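Open day at the Fulard works in Etton

I'd been meaning to get out to Etton since May, when Xiomara Blackwood from my old office told me the furniture people there let the public in a couple of times a year. So I finally went. It was a 16 dollar ticket, which got you a tour, a coffee and a go at the seconds shed afterwards (more on the seconds shed later, because oh my goodness).

Parking is awful, by the way. Go past the main gate and use the gravel lot behind the Dunleavy building, and wear proper shoes or they'll send you back to the car. The man in front of me had sandals on and was not pleased about the walk!

Our guide was Clyde Benavides, who has been cutting panels there for donkey's years and talks at a terrific pace. We started with the saws, which were as loud as you'd expect, then went through to edging, where you could get close enough to smell the glue. I could have stayed there all morning. A girl of maybe ten asked what happens to the sawdust and got the best answer of the day – it gets pressed into bricks and goes off to heat the greenhouses at Tremovitz. Then it was up the stairs to the showroom, where the finished pieces are set up so you can poke at them.

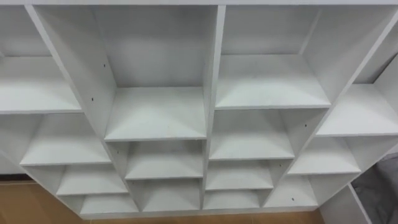 I went mostly for the shelving, I'll admit. Our hallway at home is a disaster of boots and library books and I've been pricing up cubbies all year. The big white one had me standing there for ages, working out what would go where. I love that the shelves don't line up from one column to the next, so you get a tall gap for a vase or rolled-up posters and shallower ones down low for shoes. It's all plain matte white, back panel included, and there are little dark screw holes in the uprights, which I'd want to fill before it went in my hallway. Clyde quoted 592 dollars for one that size, delivery extra. I gulped a bit.

Coffee was in the canteen with Jucélia Leite, who does the colours. She'd love to do more greens but white outsells everything else they make, and she looked fairly resigned to it.

Now, the seconds shed. Get there early! By the time our group was let in the good bedside tables had gone, but I came away with 2 stools and a narrow bookcase with a chipped foot, 315 dollars the lot. The bookcase only just went in the hatchback, with the front seat folded flat and my sister riding home in someone else's car.

The next open day isn't listed yet. They take names at the front desk and I've put mine down, along with the measurements of the hallway.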